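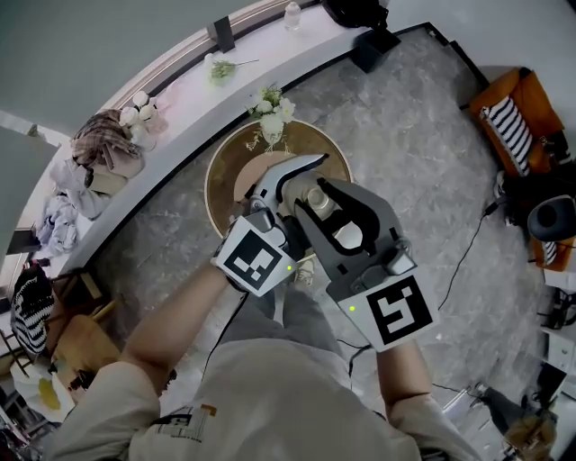 Gholamreza Abbasi told us after our first talk that a furniture survey filled in by the people who bought the furniture would only ever say they liked it. We think he was mostly right, and it changed how we read our results.

Our project asked whether small side tables get used for what the stores say they are for. The Rendden catalog promises "a place for reading and calm." We sent a form to 300 homes in Lundalton and got 137 back. That is less than half, and I suspect the people with messy tables threw theirs away.

Of those who answered, 70 said the table was used daily. Fine, but used for what? Most wrote "books" or "coffee." Then we asked for a list of everything on it at that moment, and the books got rare. Chargers, mail, pills, keys. I don't believe the first answer anymore, and I only half believe the second.

We also asked if a round top was better than a square one. Bagheri says in its leaflet that round tables "save space." Some 54 people agreed, but nearly all of them already owned a round one — so I would not lean on that number.

Problems: question six was worded badly and we dropped it. The forms went out in May, when many families were moving. We still have no good way to check what people wrote about their own homes.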